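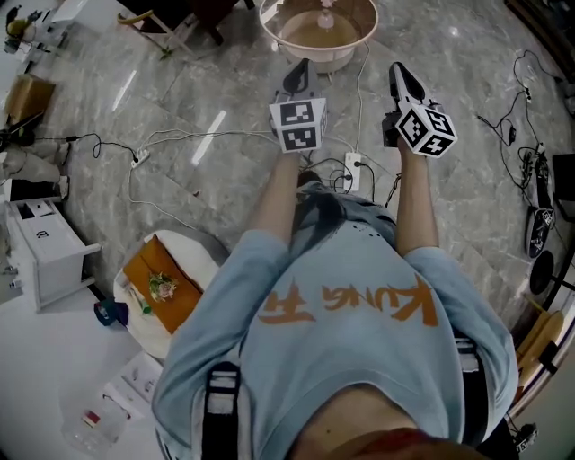
Harnimton Ring Road

The Harnimton Ring Road is a divided highway that circles the central part of Harnimton and carries most of the through traffic that once used the downtown streets. It has two lanes in each direction for most of its length, with a third lane on the north side between the Clemance interchange and the rail yards. The posted speed limit is 50 miles per hour, dropping to 40 near the river crossing.

Background

Before the ring road was built, trucks heading for the rail yards had to pass through the downtown grid and cross the river on the Wojcik Bridge, a two-lane structure with a traffic signal at each end. Lines of waiting vehicles often reached back to the courthouse. A study led by traffic engineer Ottar Magnusson found that more than half of the vehicles on the bridge in the morning had no business downtown. Magnusson recommended a bypass on the west side only. The city council chose a full loop instead, mainly to serve the industrial land to the east.

Construction

Work began on the west side and moved clockwise. The eastern part took the longest. The ground there is old marsh, and fill had to be left to settle before paving could start. The last section, including a new river bridge 1,418 feet long, opened to traffic on 21/04/2018. The Wojcik Bridge stayed open but was closed to heavy trucks that December.

Route

The road has 6 interchanges. Starting in the north and going clockwise, they are Clemance, Rail Yards, East Marsh, River Street, Fairgrounds and West Hill. All are diamond interchanges except Clemance, where a loop ramp takes northbound traffic onto the state highway. The River Street exit can be reached only from the clockwise lanes.

Traffic and congestion

Delays are most common at Clemance, where the loop ramp joins the main road with a short merging lane. At the busiest hour of the morning, 1,806 vehicles were counted entering from the ramp and the main lanes together, and backups reached the Rail Yards exit. Evening traffic is spread over a longer period and moves better — except on fair days, when the Fairgrounds exit is often closed by police.

Ramp meters were added at Clemance after a proposal by Shagufta Dogar, then the city's signals engineer. They release one vehicle at a time and run only in the morning. Local trucking companies objected at first, saying that loaded trucks could not reach merging speed from a stop. The stop line was later moved back 500 feet to give them more room.

Proposed changes

A plan to extend the third lane south to East Marsh has been discussed several times but has no funding. The main obstacle is the overpass at the rail yards, which is too narrow for another lane and would have to be replaced.

See also

Wojcik Bridge
Transportation in Harnimton
Ramp meter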